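Deposit Rates Should Be Printed on the Shelf Tag

Container deposit programs work on a simple mechanism. The buyer pays a small charge per can or bottle, and the charge comes back when the empty is returned. Where the mechanism fails, the usual diagnosis is that the deposit is too low. I think the diagnosis is incomplete. A charge that the buyer never sees cannot change what the buyer does.

Take the receipt from a typical grocery run in Skillen. The deposit on a case of soda appears as a separate line, abbreviated to 3 letters, between the tax and the loyalty discount. The shelf tag shows the price without it. The first time most shoppers could notice the charge is after they have paid it, and by then the receipt is in the bag.
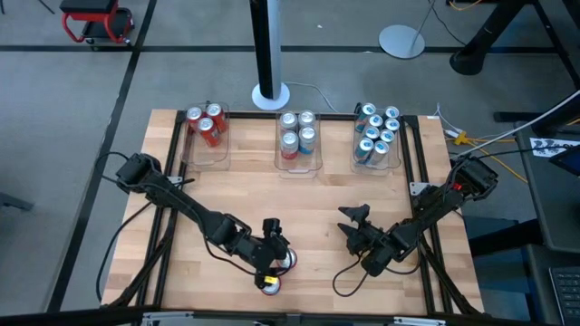 The fix is cheap. Stores already reprint tags when prices change, and the deposit is a fixed amount by container size. Adding it as a second figure, in the same type size as the price, takes one change to the label template. Afroza Seneviratne, who ran the return counters at Sosa for 11 years, argued for this in a letter to the county last April. She was told that tags were crowded enough.

They are crowded – mostly with unit prices, stock codes and promotional text. The stock code serves the store and could move to the back of the tag.

A second objection is that a visible deposit makes drinks look more expensive. It does, by exactly the amount the customer is going to be charged. A store that loses a sale over this was relying on an incomplete price.

Return points matter too. Skillen has six for the whole town, and two close before 5 p.m. More hours would help, and I would support paying for them out of unclaimed deposits. But the tag can be changed first, with the next reprint, and it needs no new staff or floor space.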